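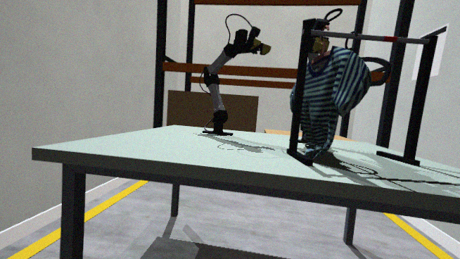

According to Liên Lương, the old foot file took most of an evening to get through one hard heel, and the new one is done before the kettle boils. Lương was among the 726 people who used the Nolivau cordless foot file at home in April, ahead of its release today by Tratodmont.

2 min read

GODOY, 31/05/2024 - Tratodmont has added a foot file to its Nolivau line of home grooming tools. It is meant for dry heels, calluses and the rough skin along the side of the big toe. It goes on sale today through the company's website and at Pomer drugstores.

The Nolivau foot file has a turning roller head and two speeds. The low speed is for finishing and for thinner skin. If the roller is pressed too hard, the motor stops and starts again when the pressure is eased. A full charge gives 36 minutes of use. The charging cord is included, but a wall plug is not.

Each box holds the handle, one coarse roller, one fine roller, a cleaning brush and a cap. The rollers snap out and can be rinsed under the tap. The handle should be wiped with a damp cloth and kept out of the shower. Replacement rollers are sold in pairs for $7.

"People kept writing to us about the handle on the last model," said Surachet Klinhom of Tratodmont. "It was too short to reach your own heel without bending double. This one is longer and it has a rubber grip. We also made it quieter, though you will still hear it in the next room."

Home users in the April trial were asked to file twice a week on dry feet and put on their usual cream afterward. Nearly 27 percent said they stayed with the fine roller the whole time. Several asked for a smaller head to use between the toes, and Tratodmont does not plan to make one for this model.

The foot file should not be used on broken skin, warts or toenails. People with diabetes or poor circulation in the feet should talk to a doctor first.

The Nolivau foot file comes in white and dark blue and costs $36. Owners of the earlier Nolivau file should note that their old rollers do not fit the new handle. Rollers for the earlier file will stay on sale at Pomer stores while stocks last.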